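Evico Says Its Container Rates Are Falling. Small Importers Want to See the Invoice

Freight forwarder Evico told customers in April that it is cutting its base rate on 40-foot containers from southern China to the West Coast to $1,611, down from $2,407. The announcement calls it the lowest price the company has offered on the route in two years. For anyone who pays for ocean freight, the first question is what the word "base" is doing in that sentence.

Quite a lot, according to the rate sheet that went out with the announcement. The new price covers the trip from port to port and nothing else. A fuel charge is added on top, and it can change every two weeks. There is a peak season charge that Evico says is "suspended until further notice," with no word on how much notice there will be. Then come the document fee, the chassis fee and a new item called an equipment balance fee, set at $200 per container. Last year's sheet had no such line.

Asked what the equipment balance fee pays for, the company said in an email that it "reflects the cost of returning empty units to origin." Returning empty boxes to China has always been part of the business, and until this spring Evico treated it as part of the base rate. Customers who moved it over to their own side of the ledger might reasonably wonder how much of the cut is a cut.

Stedard, a housewares importer that brings in storage bins and kitchen goods, ran the numbers on two recent bookings. Its all-in cost per container did go down, the company said, but by far less than the advertised drop of almost $800. Stedard would not give its exact figures, citing its contract. It did say that the fuel charge on the second booking was higher than on the first, though both were quoted in the same week.

Space is the other issue. The lower rate applies to what Evico calls "standard allocation," and the terms say standard cargo may be moved to a later sailing without compensation. Shippers who want a firm spot on a named vessel can buy it through a program called Pliltetance, which the company launched last fall and has been pushing hard ever since. Pliltetance bookings do not get the new rate. They are priced each week, and the price is shown only after a customer logs in and enters the cargo details.

A guaranteed spot costs extra on most lines, and there is nothing shady about charging for it. But a low rate on a container that may or may not sail is hard to compare with last year's rate on one that did. Furniture sellers who got burned in the pandemic years remember paying for a cheap booking and then watching their goods sit on the dock for a month. Storage bills ate whatever they had saved.

Evico says delays of that kind are behind it. The announcement claims that 100 percent of Pliltetance cargo left on the booked vessel in the first quarter. It gives no figure for standard cargo. A request for one was answered with a link to the same announcement.

Niven, a smaller forwarder working the same route, has not matched the cut and says it does not plan to. Its quotes run a few hundred dollars higher, with fuel and port fees folded in. That sounds cleaner, although Niven has a history of its own. It raised prices twice last year in the middle of contract terms, pointing both times to a clause on "extraordinary market conditions" that its customers had mostly not read.

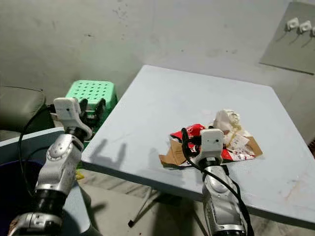
There are real reasons for rates to ease. More ships have come into service, warehouses in the United States are fairly full, and orders have been slow since the holidays. Carriers with space to fill will usually lower the price before they cancel a sailing. How long that lasts is another matter. Importers have heard "the new normal" applied to very high prices and very low ones, sometimes by the same sales rep.

The new Evico rate is open to accounts that commit to a minimum volume by the end of next month. The minimum is not printed on the rate sheet and is set account by account. Customers who fall short of it will be billed the difference at the old rate, under a section on the last page headed "Volume Adjustment."

Stedard said it has asked for a quote with every charge included and a fixed fuel price for 90 days. As of Sunday it was still waiting for an answer.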